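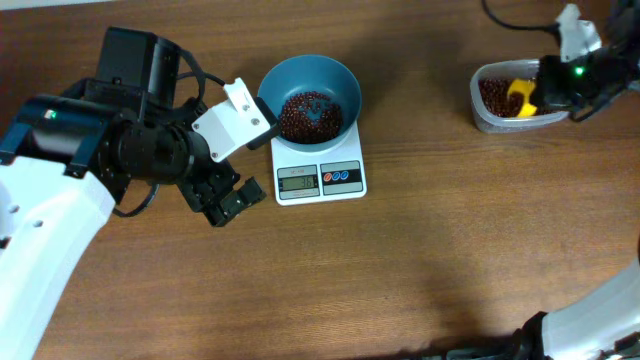 *Brown wooden tabletop, fine grain running along it.*

**seemadixit**

Hello all, long-time reader and very occasional poster! I've finally got round to the big kitchen table we bought from a house clearance in Risthorpe, and I'd love some advice before I do something I regret. It's solid oak, it's heavy enough that my brother-in-law still brings it up at family dinners, and someone has covered the top in a thick, yellowy varnish that has gone sticky near one end. I'd like to take it back and finish it so the grain shows properly. My neighbour swears by hard wax oil and my mum says varnish or nothing. We eat at it every day, and there are two children who paint, glue and spill. What would you do?

Seema Dixit (still in Risthorpe, still covered in dust)

**oldplane_khoo**

Welcome, Seema, and well done for rescuing it! Oil every time for me. I did ours nine years ago and when it gets a scratch I rub that one patch down and put a bit more on, and you can't find it afterwards. With varnish you're back to doing the whole top. Start at 80 grit if the old stuff is really thick, then 120, then finish at 150. Always go with the grain, even when you're tired and it's the last corner.

**Clarkinen**

I'm going to disagree with Khoo, fondly, as we do this every summer. Two children and glue? Varnish. A matt one, three thin coats, a light rub between each. Oil is lovely but it does want looking after, and I've seen plenty of oiled tables with a black ring where somebody left a wet vase over a weekend.

**oldplane_khoo**

A black ring sands out, Clarkinen! A chip in varnish lets the water underneath and then you're really in trouble.

**Clarkinen**

Only if you ignore the chip for a year, which I admit I did.

**brandano**

Can I put in a word for a scraper before any sanding? Sticky varnish clogs paper terribly and you'll go through a fortune in discs. I spent 30 pounds on paper for a sideboard before my wife suggested a plain cabinet scraper, and it was off in an afternoon. Please wear a mask as well, and open the back door.

**seemadixit**

Thank you all, you're so kind. I've ordered a scraper and I think I'm leaning towards oil, but I'm going to try both on the underside first and leave a wet mug on each overnight. Mum has been told and is reserving judgement.

**Clarkinen**

Very fair. Try a teabag too, oak hates tea.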